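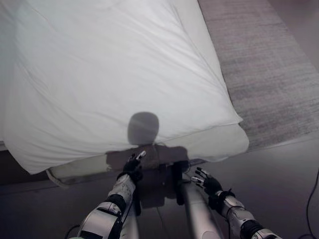 How to read a seller's disclosure before you make an offer

The disclosure packet on our last listing in Irholm ran to 86 pages. The buyers had it for five days and opened it, by their own account, in the parking lot before the inspection. You can do better than that with one evening and a pencil.

1. Start at the back
Attachments are where the interesting stuff lives. Old repair invoices, permits, a letter from the neighbor about the fence. The form up front says "minor plumbing work." The invoice says the whole line to the street was dug up.

2. Circle every "unknown"
Sellers are allowed not to know things. A seller who has lived in a house for nine years and doesn't know how old the water heater is may just be a relaxed person. Circle it anyway and have your agent ask in writing.

3. Match repairs to permits
Call the building department or look the address up online. A finished basement with no permit on file is still a basement, but your lender and your insurer may have feelings about it. Prasanna Navaratnam in our office keeps a folder of decks that, on paper, don't exist.

4. Read the HOA minutes
Yes, all of them. Search for "assessment," "roof," and "attorney." At Cuypers Court a buyer got through two years of arguing over geese before finding the line about a new boiler, split among 50 owners.

5. Look for dates that disagree
If the roof was replaced in April but the leak was reported that fall, somebody has a story to tell. Let them tell it before you sign.

6. Make one list
Put your questions on a single page, with page numbers, and send it to your agent before the inspection. Give the inspector a copy too. They like knowing where to point the flashlight.

Your contract sets how long you have to review and back out, so check that deadline first. Ours was 5 p.m., and Gøran Hedlund's client emailed at 5:09.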